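Cómo sacar algo útil de una demostración de pinzas manuales

Kedurura, 14 de marzo de 2019

Ya he ido a 6 jornadas de puertas abiertas sobre robots domésticos y en casi todas se aplaude antes de tiempo. En la de Cloltholm enseñaban a recoger datos con pinzas de mano sobre ropa. Si va a una parecida, proceda así.

1. Pida la tarea más aburrida. Una prenda oscura sobre una colcha estampada vale más que un cubo de colores.

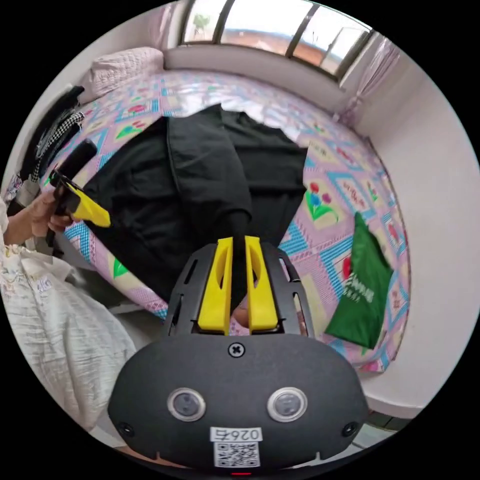

Foto: Kedurura / jornada de puertas abiertas de Cloltholm

2. Mire dónde agarran los dedos. Pellizcar un pliegue grueso en mitad de la tela es fácil; coger una sola capa por el borde, bastante menos. Pregunte cuál de las dos cosas cuentan como acierto.

3. Anote el número de la etiqueta de cada pinza. La que lleva el 0264 debería poder asociarse a sus grabaciones. Si le contestan con evasivas, apúntelo también.

4. Pida los intentos fallidos. El folleto de Prasertsri hablaba de 258 secuencias válidas y no decía de cuántas.

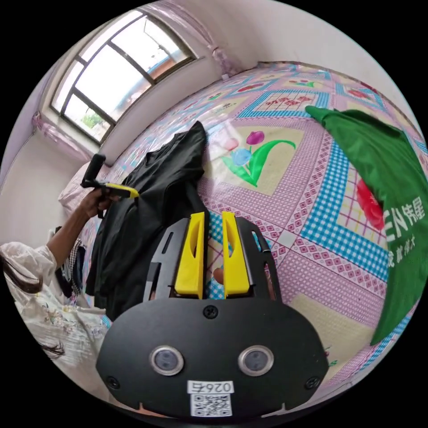

5. Pruebe usted mismo durante 25 minutos, con las dos manos ocupadas. Al principio todo parece natural. Luego fíjese en cuánto corrige la muñeca sin que usted lo piense y pregunte cómo piensan trasladar eso a un brazo mecánico. En el puesto de Starkis me remitieron a una presentación de febrero que no he conseguido encontrar.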